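From: list member, Timia Creek watch
To: creek-watch list
Date: 14 February 2022
Subject: Re: Orange seep below the old Magnusson yard

Oh, this is good news, and thank you for getting out there in the mud to look! I've been hoping somebody would walk that stretch while the water was low. Quoting your message so the new people can follow along:

> Went down to the creek this morning from the Sudov Road side.
> The orange stain below the old Magnusson plating yard is
> back, same place as last fall, coming out of the bank under the
> second culvert. It looks longer to me than it did then. There's
> an oily-looking sheen on the slack water behind the big willow.
> I poked it with a stick and it broke up into plates and stayed
> broken, so maybe that's bacteria and not oil? I didn't take a
> sample because I only had a coffee cup and I remember what
> happened last time somebody used a coffee cup.
>
> Two questions. Is the orange stuff the bad stuff, or is it just
> iron? And does the state already know about this seep, or do
> we need to report it again?

Your stick test was exactly right. A sheen that cracks into plates and doesn't flow back together is usually iron bacteria, and petroleum tends to swirl and close up again. It's a field hint and no more than that, so please keep looking at it each time you go by. The orange is very likely iron too. Groundwater with no oxygen in it carries dissolved iron, it hits the air at the bank, and you get rust.

But (and I get excited about this part, sorry) iron coming out of a bank next to an old plating yard is worth following up even if the iron does no harm by itself. It tells us where the groundwater is getting into the creek. If there's still chromium or nickel under the yard, that seep is one of the first places I'd want to test. The monitoring wells are all on the uphill side of the property and I have never understood why.

On your second question, yes and no. The seep was mentioned in the site review, in one sentence, as "discoloration noted along bank." It has no station number and no one has sampled it on the record. I would report it again, with a map point, and ask in writing for it to be added. Reports without a location seem to sink without a trace.

I went back through the binder from the Skornosen cleanup upstream, because they had a seep a lot like this one. What they did right was sample it at high water and at low water both. The two sets of results looked like they came from different creeks. High water had pushed clean creek water back into the bank and diluted everything. If they'd gone out only in spring they'd have called it fine. So I'd love for us to get one round in now and a second in April when it's running high.

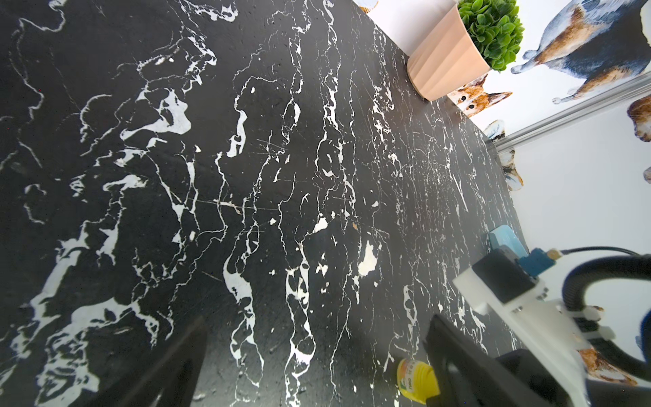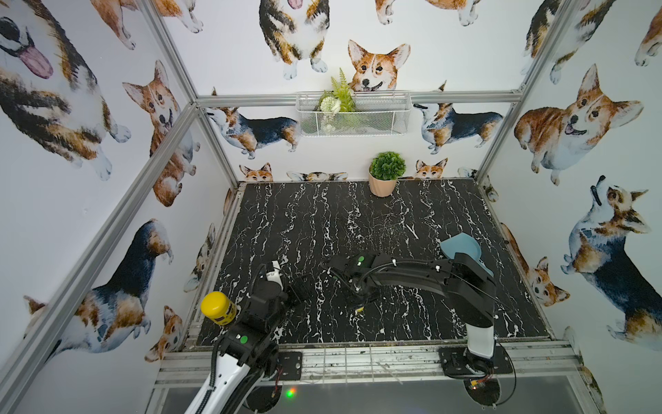
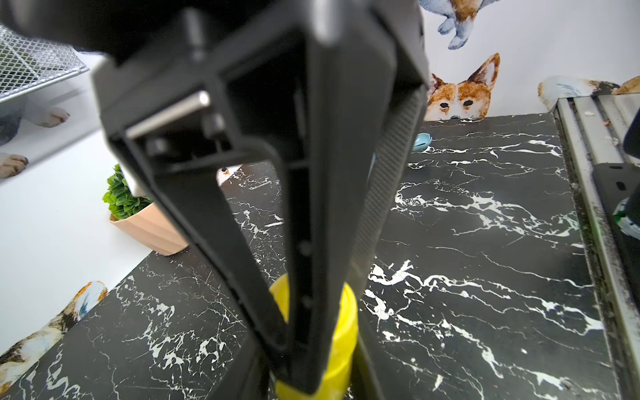
Here's what I think a decent first round looks like. Four bottles from the creek and one from the seep. Two of the creek bottles come from upstream of the culverts, so we have something to compare against, and two come from downstream. Start at the bottom and work up, so you aren't stirring mud into your own next sample. Stand facing upstream, dip the bottle away from you, and leave the cap in your other hand and off the ground. The bottles for dissolved metals have to be filtered before the acid goes in, and I can do that at my house the same afternoon if people bring them over on ice.

The seep is trickier because it's so shallow. I have a big clean syringe that works well if you're patient. Please don't scrape up the orange fluff along with the water! Metals stick to it, and a bottle with fluff in it will read high and give the other side a reason to throw out our whole set. If we want to test the fluff, and I think we do, it should go in its own jar with its own label as sediment.

Lab cost is $50 a bottle for the metals list we used before. We have $400 left from the bake sale and the plant sale put together, which covers five bottles with enough over for the sediment jar. April would need fresh money. There's a small grant from the watershed district that I'd be happy to write up if someone will read my draft and take out the exclamation points.

Also, for anyone who hasn't been down there, the Sudov Road side is the public side. The gate at the end of Timia Lane is open a lot but it is still the yard's gate, and samples taken from inside it will get us an argument about trespassing when we want an argument about nickel. Stay below the high water line, come in from the road, and wear boots you don't care about. The bank under the second culvert is undercut and it goes soft without any warning.

One more thing I nearly forgot. If you have old photos of that bank, even bad ones, even ones where it's just behind somebody's dog, would you send them to me with your best guess at the year? I have a few from before the yard closed and I can't see any orange in them, but they were taken from the bridge and the light is awful. I would dearly like to know when that seep first showed up. Somebody on this list must have fished there as a kid.

I can go out any morning before ten. Reply to the list if you want to come, and tell me if you own a cooler.

--
Timia Creek watch mailing list
To leave the list, send a message with "unsubscribe" in the subject line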